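Two-arm cell, Stamley workshop — inspection checklist with comments
Reading time: 2 minutes

Work through the items in order with the motors off until item 4. Write OK, WATCH or STOP against each.

1. Rail and base plates. Check every bolt on both base brackets. WATCH — one on the left plate took a small turn in July.

2. Floor of the cell. Clear loose items out of reach of both grippers. WATCH — stapler on the floor by the right arm, clock beside the tray.

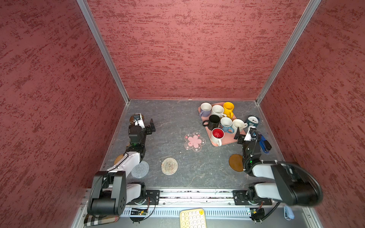 Page last changed: 2 August 2021

3. Cables. The coil at the right wrist must not snag on the elbow. OK. Replace any tie older than 11 months.

4. Power on. Stand outside the enclosure, wait 60 seconds, then look for the green light on each wrist. OK.

5. Mug and coaster layout. Mugs upright, tray flat and within reach of the right gripper. OK.

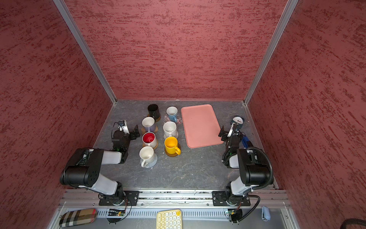
Tamuno Cell Notes, issue 20

6. Circuit boards under the rail. Leads seated, no bare wire. OK — dust to be brushed off at the next visit.

7. Wrist cameras. Bracket tight, lens clean, cable free through the full bend. WATCH — check again after the first hour of running.

8. Gripper fingers. Look for chips and play in the jaw. Close them slowly on a coaster at low force and stop if one finger leads the other.

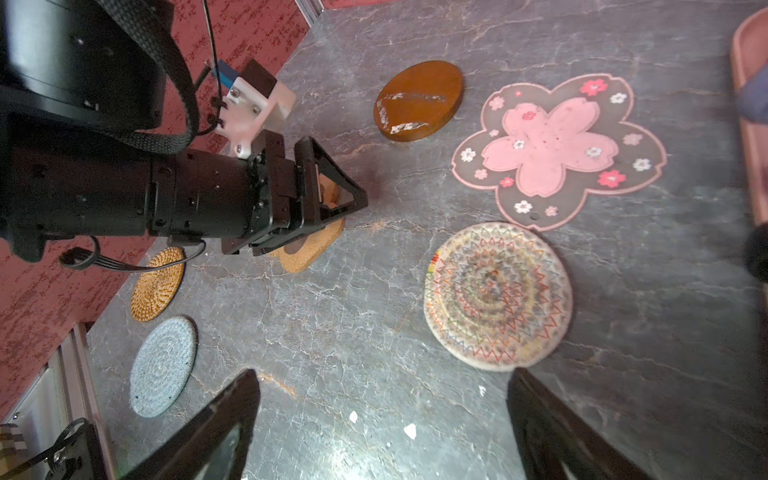
Rhodri Ellis: I'd do item 8 before item 7. If a finger needs changing you end up handling the wrist, and then the bracket has to be checked twice. We swapped them round at Povalden and it saved roughly ten minutes.

Order to be reviewed before the next issue. Until then keep to the list as printed.

Contact: Zallbridge Cell Maintenance, Stamley | © 2021 Zallbridge | Back to top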